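Slides are on the laptop already, clicker in left pocket. Breathe. Don't start with the parking joke again.

## Hello and why paths

Hi everyone, thanks for coming out on a December evening, and thank you to the Bollton walking group for the biscuits! I'm Yuzuki Tsuji and I've spent far too much of my life looking at the ground. Tonight it's the park path, the tarmac one you've all walked on with a pushchair or a dog or a hangover.

(Pause. If they laugh, let them.)

I started measuring it because of my mum. She wanted to know how far she'd gone and I said I'd find out, and then of course I couldn't stop. The stretch below the bank is 348 metres, bench to gate. The whole loop is 2,000, so five laps if you're feeling heroic – ten kilometres and a sit down.

## The bank side

Click to the photo. Give them a moment with it, people like working out where they are.

Things to say: look how the path narrows off and bends between the grass and the trees. I love that bend. You can't see round it, so you keep walking. Then the dark edging down the left, holding the line between tarmac and slope. When I talk about "edges doing the work", that strip is what I mean. And the grass is mown short but a bit yellow in patches, so ask who remembers it greener. Houses up over the top, with their dark roofs.

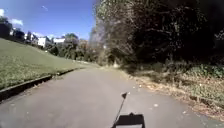 ## The tree side

Slow down in this bit, I gabbled it at Cultport.

- Trees on one side, open slope on the other, and you feel the difference on your face in summer
- Roots: we found 230 metres of path with trees close enough to worry about
- Leaves. Sweep or leave? Show of hands, then move on quickly, it got heated last time

## What I'd like from you

Walk it once this month and write down where you slow up. Cards are by the door, I printed 400 so please take a few for the neighbours. Lukáč café will take them back at the till.

Questions. If someone asks about lighting, that's a whole other talk.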